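Week 2: Fathers, memory and forgiveness

Welcome back! Last week's letters to a parent were a joy to read, and several of you were braver on paper than I was at your age. Tonight we turn to grudges — how a family keeps them going, and how one person can set one down. Please have the Sastry chapter with you, pages 42 onwards.

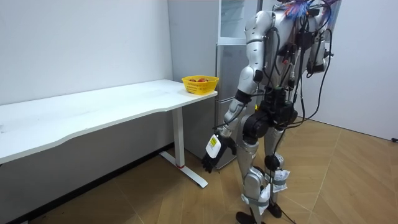 A humanoid robot standing near a long white desk.

Mohandas Annamalai writes of forgiving his father twice, once aloud and once years later, washing up. I love that passage! Read it slowly, then note which time cost him more.

For February: one page on a family silence.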